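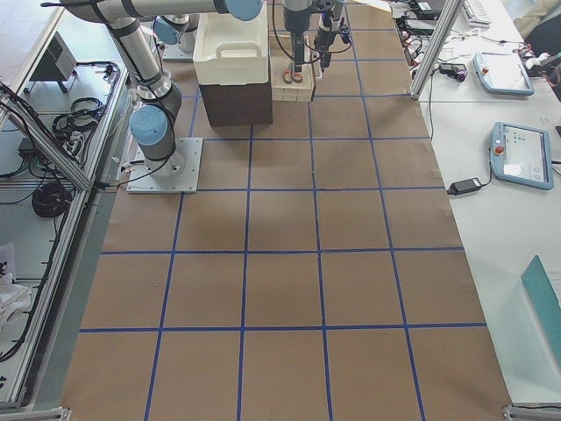
Felicidad Sison liebte Schubladen! Vor allem die von Tante Tuta, rotbraun, oben abgestoßen, mit diesem weißen Griff, der so herrlich klapperte.
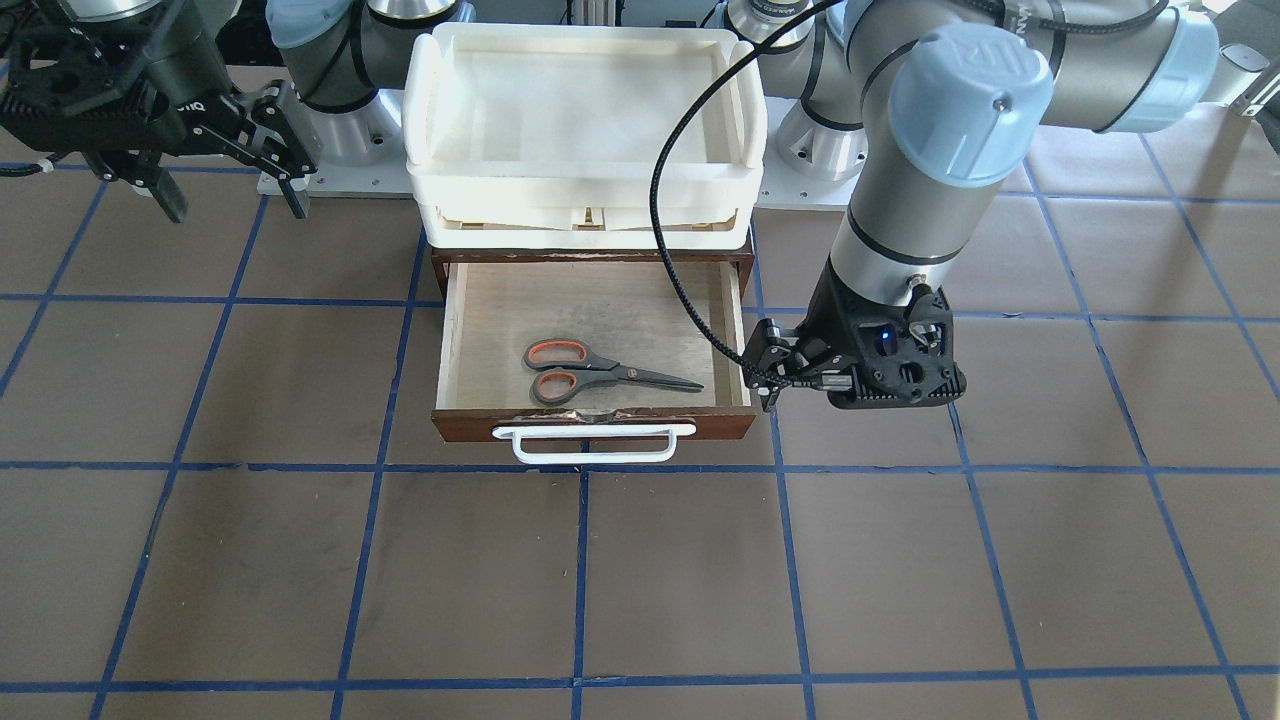 »Die Schere!«, rief sie. »Kenneth, sie war die ganze Zeit in Flutmont!«

Kenneth Ignacio kam mit 20 Metern Schnur herein und strahlte.
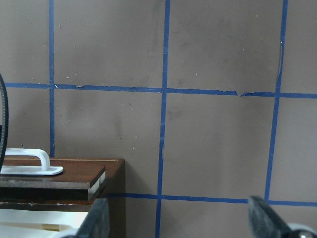 Bis November sollte alles verpackt sein, und sie freuten sich auf jedes einzelne Stück. Felicidad strich über den braunen Holzkasten, dessen Deckel vorn ein wenig überstand, und entdeckte an der Kante die helle Schicht im Holz. »Wie Torte!«
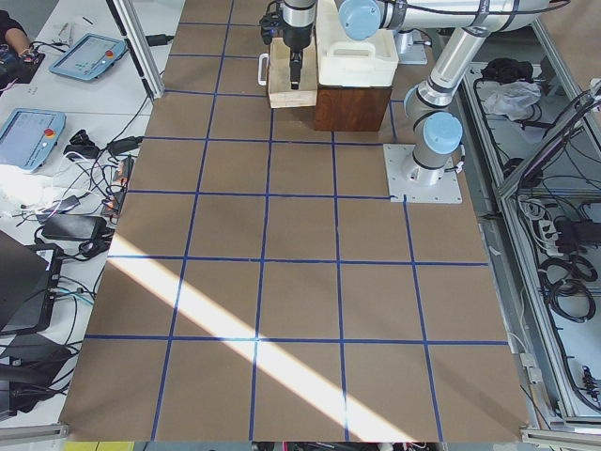

»Der kommt mit nach Bilham«, sagte Kenneth und schnitt die Schnur ab.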